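Grulwood Wrist Camera Comparison: Data Card

Maintainer: Svenja Lenz
Last revised: March 9, 2026

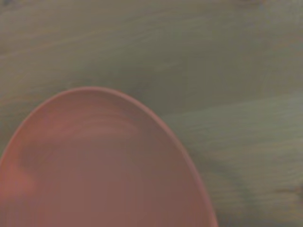
The set compares two small wrist-mounted cameras on the same arm, with the same gripper and controller, during tabletop pick and place with flat tableware. The cameras are referred to by their bench names, Travora and Esska. Both were run at the same resolution and frame rate so that downstream code can treat the streams as interchangeable.

Contents

The release holds 97 episodes. Of these, 77 are complete, and 20 ended early and are kept under the partial directory. Each episode folder contains:

wrist.mp4 — wrist camera stream
joints.csv — joint positions and gripper width, one row per controller tick
meta.json — camera name, operator initials, target object, outcome code
notes.txt — free text, often blank

Outcome codes are 0 (placed), 1 (dropped), 2 (missed grasp) and 3 (stopped by operator). Code 3 was applied inconsistently in the first batch. Finn Ehlers has rechecked those episodes against the joint logs, and the corrected codes are in meta.json. The originals are in meta_old.json and should not be used for training.

Camera setup

Both cameras sit in the same printed bracket. The Travora body is deeper, so its lens ends up closer to the fingertips and it loses sight of the near side of a plate sooner on approach. We did not shim the Esska to match. Extrinsics for each mount are in calib/, and the calibration was redone after every camera swap.

Exposure was left on automatic for the first 14 episodes and fixed from then on. The change is visible as a jump in brightness between batches. If your model is sensitive to this, filter on the exposure_mode field. White balance was never locked on the Esska. Its colours drift towards green on the table surface, and we have made no attempt to correct them.

Known issues

Motion blur. Fast wrist moves smear both streams, and the rim of a plate can soften enough to upset edge-based pose estimates. Frames are not filtered for blur. A per-frame sharpness score is supplied in sharpness.csv for anyone who wants to set a threshold.

Partial views. At low heights the target often extends past the image border. Ellipse fitting fails on many of these frames, and the fitted centre can land well outside the plate. Bernd Teuber's script, tools/fit_rim.py, returns a confidence value and should be preferred over the older tools/fit_plate.py.

Shadows. The arm shades part of the table on most approaches. Segmentation masks label shadow as table. An early version of the masks merged shadow with the object on some pink and brown plates — check that your copy has masks_v2 in the folder name.

Time offset. The Travora stream lags the joint log by up to 20 milliseconds. The offset is stored per episode as cam_lag_ms and has not been applied to the timestamps.

Intended use

Camera selection, blur-robust detection and close-range pose estimation. The set is too small to train a grasping policy from scratch. It also says little about grippers: the Haberkorn two-finger unit was used throughout, and its pads were replaced once, in September, without a matching control run.

Splits

Splits are by episode, never by frame, and are listed in splits.json. Partial episodes appear only in the training split.

Contact

Questions about calibration go to Hannelore Lammers. Mask errors can be reported to Bernd Teuber with the episode number and frame index. Requests for the raw, uncompressed streams go to Svenja Lenz, who will need a drive mailed to the lab.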